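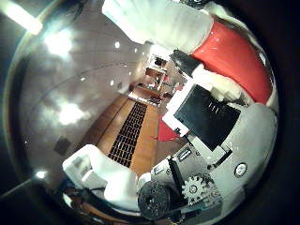 Equipment Review: Thaler Padded Hand, Student Edition

Reviewed for the Delness Robotics Club by Győző Rácz, equipment adviser

The Thaler hand was purchased in February for use by the club's senior group, which is preparing an entry for the Nuvville student manipulation contest. The price was $549, with a further charge for a spare set of finger covers. Fourteen weeks of regular use by 12 students form the basis of this review.

Construction

The hand closes on thick, white padded fingers with a soft surface. Students found them forgiving when picking up cartons, foam blocks and plastic bottles. Thin objects, such as rulers and index cards, were frequently dropped, and the club does not recommend the hand for tasks of that type.

Much of the mechanism is left exposed, including a silver toothed gear and the gray plates and brackets beside it. For teaching purposes this is a clear advantage. New members were able to follow the drive by eye before opening the manual. It also means that sleeves and lanyards must be kept away from the hand whenever power is on, and the club has added this to its safety sheet.

The view from the small camera at the hand is very wide. It takes in both fingers and a long stretch of floor and ceiling, with strong curvature in the walls and dark corners. Students writing vision code should plan to correct for the curvature. Ceiling lights can wash out part of the picture.

Setup and Support

Assembly took two meetings. The printed instructions are adequate up to the cable routing section, where step 14 refers to a clip that was not in our box. Thaler's support desk answered within two days and mailed the part without charge. The control software installed properly on the club's older laptops.

Durability

The finger covers were removed for cleaning twice and kept their shape. One set screw worked loose after 800 grip cycles and was tightened with the supplied key.

Rating

Four out of five. Recommended for high school groups with prior experience of a simple gripper. Beginners will be better served by the Wekstead starter kit, which costs less and has fewer moving parts within reach.

Related Items
Wekstead Starter Kit: First Impressions
Preparing for the Nuvville Contest: Rules and Forms
Safety Sheet for Powered Equipment
Borrowing Club Tools

Contact the Club | Copyright Delness Robotics Club | Back to top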